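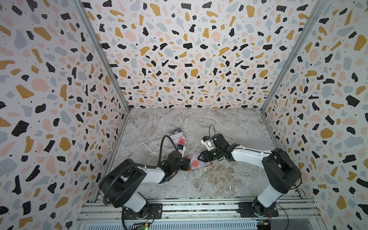 Terrazzo-style walls, marble-look floor.

Altcombe Interiors Group – minutes, Sep 6, 2019

Present: Noreen Dhanial (chair), Imtiaz Paul, Wissam Kanaan, Arif Weerasinghe (minutes). Apologies: Fathima Navaratnam, who sent two pages of comments instead.

1. Walls. Noreen likes the flecks, the mustard ones especially. Wissam finds them loud next to the veined floor and said so at length. Pattern stays, three votes to one.

2. Floor. Imtiaz asked if gray and white with brownish streaks counts as neutral. Discussion ran 12 minutes. It counts.

3. Samples. Cluvo wants $38 for another sheet of the wall pattern. Fathima's comments call this "brave." Imtiaz to ask for a lower price, politely this time.

4. April minutes. Approved, with "terrace" corrected to "terrazzo" throughout.

5. Any other business. Wissam raised the walls again – see item 1.

Next meeting in room 331. Wissam to bring his own swatches.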